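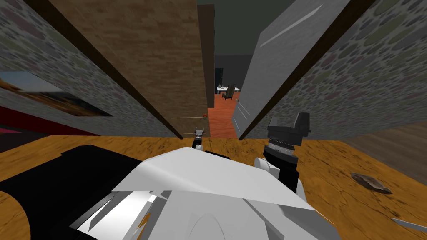

Home Opinion Archive Letters Subscribe

In Praise of the Table With Nothing to Do

31 March 2023

My grandmother's dining table in Hirkstead seated eight if everyone liked each other, and on the big Thursday in November it seated 14, whether we did or not. The rest of the year it held mail, seed packets, a jigsaw puzzle of a harbor, and my cousins' elbows. I've been thinking about it because so many people I know are getting rid of theirs. They eat at a counter, or on the couch (I do it too, more often than I'd like to admit), and the dining room becomes an office or a place for the exercise bike.

I understand the arithmetic. When we rented our first apartment in Nultlow, the whole place was so narrow that a real table would have meant climbing over it to reach the bathroom. Still, I think we give the table up too easily, and often in homes with plenty of room for one. 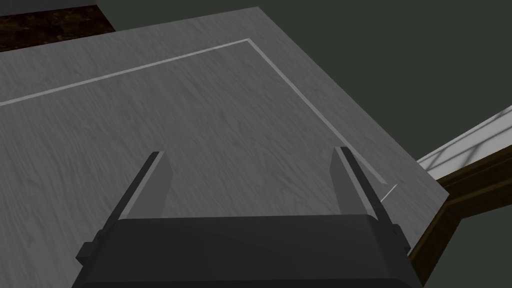 A gray wood-grain tabletop with a pale line running just inside its edges.

A table asks very little of you. You can sit down at it with a bill you don't want to open, and somebody will wander in and sit down across from you, and pretty soon you're talking about your sister's knee or whether to paint the porch. I've never once had that kind of talk standing at a counter! Stools make people perch, and a person who is perching is already halfway out the door.

Ours came from a church sale in Tirnura and cost 46 dollars, with one leg a little short. We folded up a matchbook and put it under there, and the matchbook is still doing its job. If you have the space, even a small one, I hope you'll keep your table, and leave a chair pulled out.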